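24th June

I finally sorted the snack drawer and the odds and ends that had piled up next to it. It took most of the morning. The drawer is the deep one under the counter, and for months it has been where anything small and wrapped goes when I unpack groceries. The last straw was trying to close it and hearing something crunch.

I started by tipping the whole thing out and throwing away whatever was past its date. There was a lot of that. Two packs of Dreltov crackers had gone soft, and a bag of Clelura mints had melted into one lump. I wiped out the drawer, let it dry, and put down a new liner. The liner comes in a roll of 50 inches and I used a bit more than half. The rest is under the sink if I need it for the next drawer.

Then I made piles on the table. Sweet things went in one, salty in another, and anything that wasn't food in a third. The third pile was bigger than I expected. It had batteries, pens, a tape measure, and a key I can't match to any lock in the house.

For storage I used cardboard boxes I already had. I looked at the Fundero drawer dividers, but a set costs $26 and the boxes do the same job. I cut the sides down with a utility knife so they clear the top of the drawer. If they get greasy I'll replace them.

The small packets are the annoying part. They slide under each other and end up flat on the bottom, where I forget about them. I've started standing them on end, front to back, so I can read the tops. It works for most of them. The very thin ones still flop over.
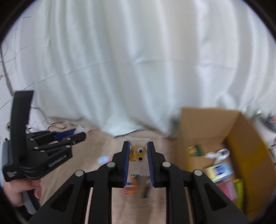
*A pale little packet with a yellow cartoon shape on it, and more small stuff on the table.*

Next is the cabinet over the stove, which has the tea and the spices. I want that done before July, when we have people staying. I also still need to find out what that key opens.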